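Second serve speed and points won at the Skitdale indoor event
Project report, Sports Statistics module
Group: Orla Fahy, Davoud Ebrahimi, Malachy Lenihan
Supervisor: Rosalinda Lacson
Submitted 2019-12-26

1. What we wanted to find out

Coaches keep telling junior players to just get the second serve in. Our question was if a faster second serve wins more points even with the extra double faults. Small study, one tournament, one court. Not trying to say anything about the pro tour.

Orla plays at Skitdale so we had access to the event in April and Eamon Buckley (head coach there) let us sit behind the baseline with a radar gun. Big thanks to him.

2. Data

10 matches charted, all singles, best of three sets. 16 players. Some players show up more than once because they won, so the better players are over-represented. We know this is a problem, see section 5.

For each second serve we wrote down:
speed (if the gun got one)
direction – wide, body or T
in or double fault
who won the point
rally length, short or long

Kept on paper sheets and typed up later by Malachy. 159 second serves had a clean speed reading and those are the only ones used below. The rest were dropped, mostly from the far end where the gun struggled.

3. Method

Split the serves into slow, medium and fast for each player, not for the whole group. Otherwise "fast" just means "the tall kids". So a fast serve is fast for that player. Double faults count as a lost point in whatever group the speed put them in. Then we compared points won per group and ran a chi-square test. Davoud did a logistic model as well with direction added in.

We had planned to weight by opponent but ran out of time. 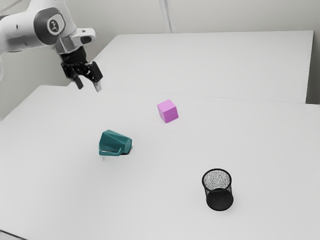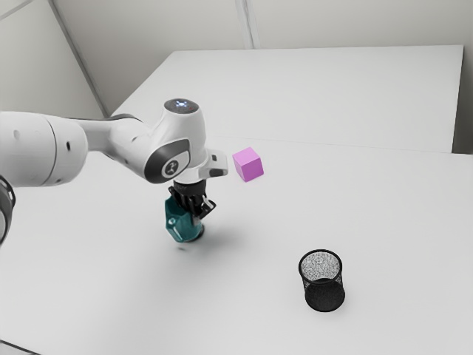
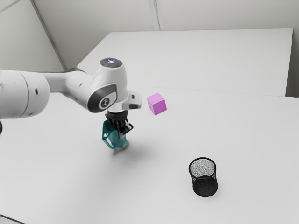
Simulated views, white arm with black gripper.

4. Results

Fast group won the most points, medium second, slow last. The gap between slow and medium was clear in the counts. The gap between medium and fast was small and we would not bet on it. Most of the double faults were in the fast group, as expected, but the points won when the serve landed more then made up for it.

Direction mattered more than we thought. Body serves did well at every speed. Slow and wide was the worst combination – returners stepped in and hit it down the line all afternoon.

8 of the 16 players had almost no fast second serves at all. They basically rolled it in every time, even when up 40-0. So the fast results really come from half the field.

Chi-square: slow against the other two groups together came out significant. Medium against fast did not. Davoud's model agrees on speed and also picks out body serves. Adding rally length did nothing useful and we took it out again.

5. Problems

One court, one surface. Indoor carpet, so slices stay low and probably help the slow servers a bit compared to hard court.

Better players again. A player who serves a fast second serve is maybe just better at everything. Splitting per player helps but doesnt fix it.

Score not used. We did write down the score for most points but two sheets have gaps, so break points are not looked at separately. This would be the first thing to add.

Radar angle. We sat slightly left of center, so wide serves on one side will read low. Did not correct for it.

6. What we would tell a coach

Medium pace into the body looks like the safe choice for a junior who now rolls it in. Going all the way to fast is harder to defend from our numbers. Eamon is going to try it with the under-16 squad over the next block and chart it with the same sheet, so there may be something to compare with.

Blank charting sheet is in appendix A, full table of serves in appendix B, model output in appendix C.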